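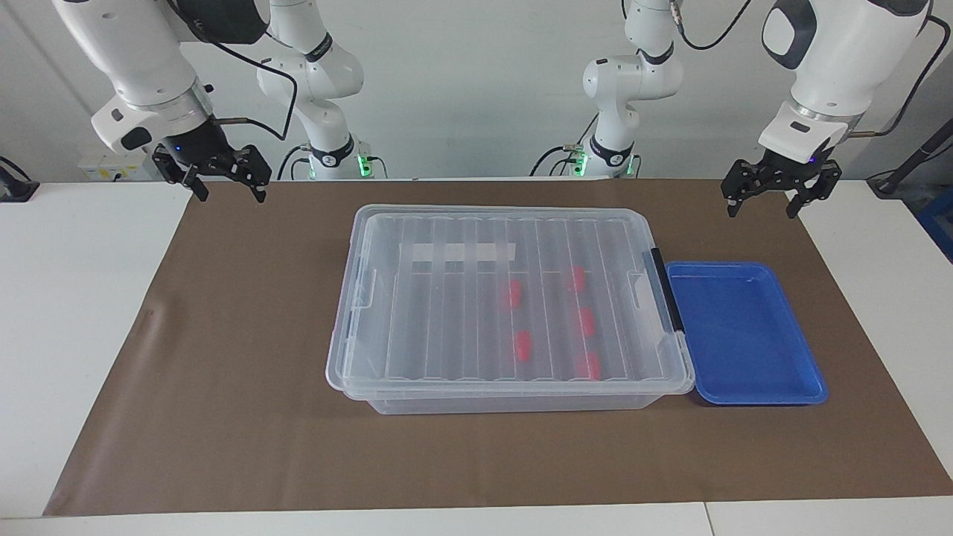

Clear box, lid on, blue tray to its right. Brown paper down.

Feb, bench notes, storage boxes cont'd

Started 9:40, later than I wanted. Today is only about the box + tray layout for the Tahiri kits, not the labels. Labels are a separate headache – see Young-sook's page on the Plesico printer.

Paper mat stays. Bare table was too slick and the trays crept when anyone leaned on the edge. Tape the back corners only, front corners curl anyway. Roll is in the tall cupboard, bottom shelf.

Box goes long side forward, middle of the mat. Tray to the right of it. Tried tray on the left yesterday and kept knocking it with my elbow, so no.

Label strip on lid still blank. Leave it blank untill the Dravura list is final. Young-sook Noh wants part number first, then kit name, I had it the other way round. Fine, hers.

Weighed a packed box before lunch: 279 g over what the Wumar sheet allows for the top shelf. So either fewer spacers or it goes on the lower rack. Leaning lower rack. Spacers are there for a reason.

Lids: ridged top is a pain for stacking, the small boxes slide along the channels. Rubber dots at the corners? Have up to 53 left in the drawer, haven't checked properly. Two per box might do it.

To do
– ask Y-s about spacer foam, thinner one
– wipe trays befor they go back, dust from the paper
– move the Tahiri boxes off the floor, someone will trip
– latch on one of the spares feels stiff, set it aside

Stopped 11:55. Mat left down for the afternoon.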